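Good practice notes for hand-guided recording
By Joris Lambrechts
March

In our group at Kavport we have now a short set of rules for everybody who records with the gloves and the hand-held gripper. Before, each person had an own habit, and when Angus Sutherland compared the files in Collden, he could not use 299 of them. The movements were fine, but the notes did not say how the session was started.
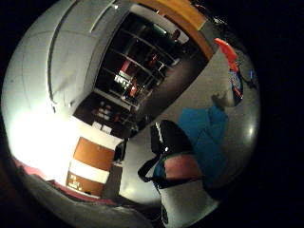

The first rule is that one session means one setup. If you move a camera or change the glove, you close the session and open a new one. It takes 3 minutes and I know it is boring, but please do it.

The second rule is for the marker cube. Hold it on your fingers so that the patterns stay uncovered, and turn it slowly in view of the fixed camera. We ask for this at the start and also at the end.
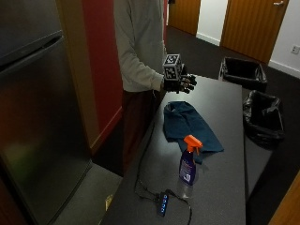
Marker cube held in the gloved hand, with the fixed camera looking over the table.

Cables are the third point, and here we had the longest discussion. Surham wanted one fixed cable path for all sites. We decided that each site draws its own path and keeps the drawing near the table. A cable must never pull on the wrist. If you feel it pulling, stop - also in the middle of a task.
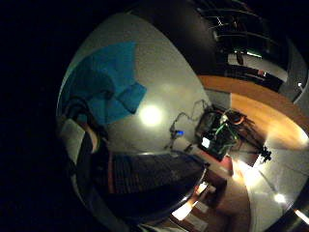

What changes from this month

The limit for one folder is 2,000 recordings. Stopped recordings stay in the folder with a note, please do not delete them. Remarks on the text can go to Angus or to me.

Recent items
Gazi: first answers to the naming rules
How to write a useful session note
Glove sizes, who needs what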